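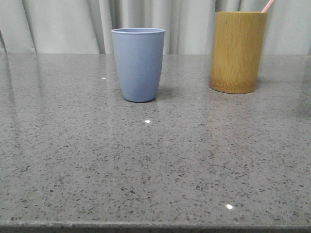
**Unit 2 – Household Water Use**

Students should read this handout before the Hokbridge seminar. It covers how a town estimates the water its homes will need.

Planners separate indoor use from outdoor use. Indoor use changes little through the year; outdoor use rises sharply in summer. In the Gratgate survey, 1,444 households kept a water diary for the month of July, and almost 91 percent returned it complete.

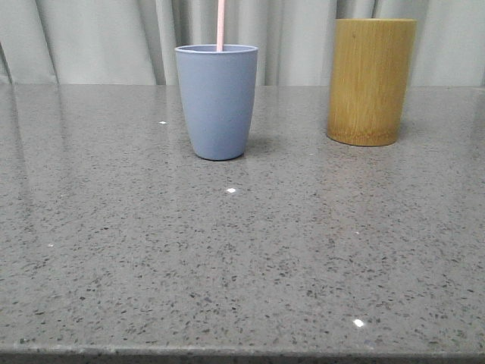 Diaries have known limits. Small uses are often left out, and leaks are never recorded – meter readings must therefore be checked against each diary.

**Required before class:** the Gratgate summary tables and two pages of notes on metering.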